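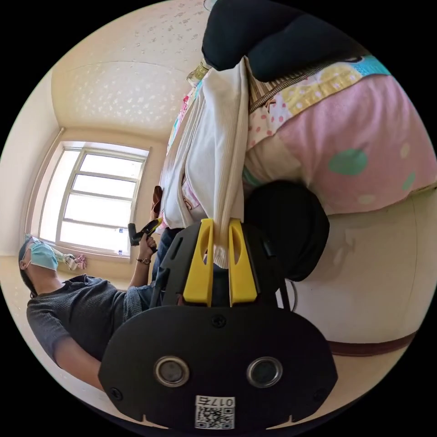 Hi everyone,

I've been meaning to answer the message about cotton blankets since Sunday, and then the week got away from me, as it does in December.

On Thu, someone on the Rarnside Home Textiles list wrote:
> I bought a cream cotton blanket from the Okska outlet and it has
> already shrunk 3 inches on the long side. The label says warm wash.
> Is it ruined? And does anybody still line dry in winter?

First of all, I don't think it's ruined, so please don't give it to the dog yet! Cotton pulls in the first time or two it gets washed, especially if it was woven under a lot of tension, and some of that length can be coaxed back. Soak it in cool water for an hour, press the water out in a towel (no wringing), and lay it flat on a spare bed. Then go along the edges, tugging gently a few inches at a time. It helps to have a second pair of hands at the other end, but I've managed alone plenty of times with the radio on.

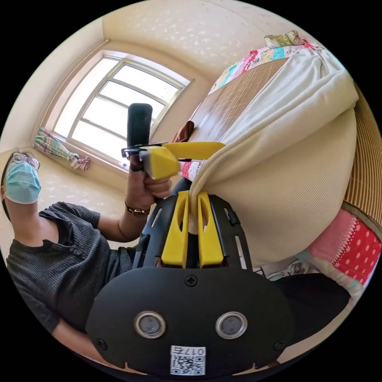 Big cream cloth, bedroom, by the window.

As for winter drying, yes, I do it, and so did my grandmother back in Brerport, where the sheets came in off the line stiff as doors. These days I use a folding rack upstairs with the window open a crack. A heavy blanket takes me two days that way, and I turn it each morning. I gave up on the dryer for anything woven after I lost a lovely Jabłońska throw to the hot setting, and I still get a pang when I see the poor thing on the shelf.

One more thought about labels. I wash cold no matter what they say, with half the soap, and I've had one blanket for 28 years that still reaches the foot of the bed. It has a darn or two, but so do I.

I'll be away for part of January, so if you write to me off list, be patient and I'll get back to you.

Warmly, from a very drafty house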